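Aug 18, 2022
Packing cell, Fidisia counter orders

Count since the arms went in: 439 orders, 8 stopped by hand. Most stops were the bag folding over while the item was going in. Janberg want the stop times as well, so write them on the sheet, not on the tape.

What changes on shift
Early packer now starts on labels and checks bags at the end. Less bending, more standing still. Two people have asked to swap halfway through and I've said yes until November.

Croissant on the board, bread already in the bag. 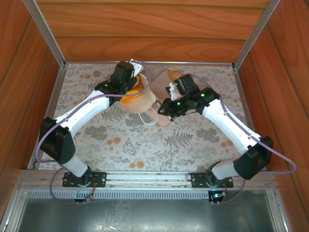 To do
Ask Karabulut for stiffer bags.
Mat for the checking spot.
Redo the break rota, old one assumes two packers.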